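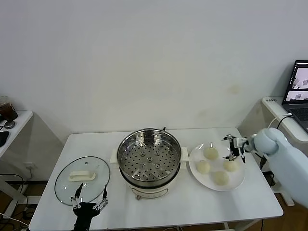 An electric cooker with its steamer basket on top, the glass lid set to one side and a plate of four buns on the other.

Huiling Qin bought her first electric steamer in May, after years of stacking bamboo over a wok. She teaches a dumpling and bun class in Javel, and her students kept asking what to do in an apartment with a single burner.

A plug-in cooker with a metal steamer basket takes up little of the counter, she tells them, but you need clear space on both sides of it. The lid has to go somewhere when it comes off, and the plate should be within reach before you open anything. She sets a glass lid down flat and well back from the edge.

Her dough starts with 500 grams of flour, a spoonful of sugar and enough warm water to bring it together. She kneads it for about 8 minutes, shapes it into rounds and lets them rise on squares of parchment. The parchment matters more with metal than with bamboo. Dough will settle into the holes of a perforated basket and tear when you lift it.

Water drips are the other complaint. A metal basket holds on to moisture, and a glass lid collects it. Boyang Xue, who runs the lunch counter Akura in Juvesbridge, switches his cooker off and waits two minutes before he opens it. Then he tips the lid away from the food so the water runs down the far side.

Buns should sit apart in the basket, with a finger's width between them. Leave the same gap on the plate. They stick to each other while they cool, and the skins peel if you pull them. Leftovers keep overnight in a covered box and need only a short steam the next morning.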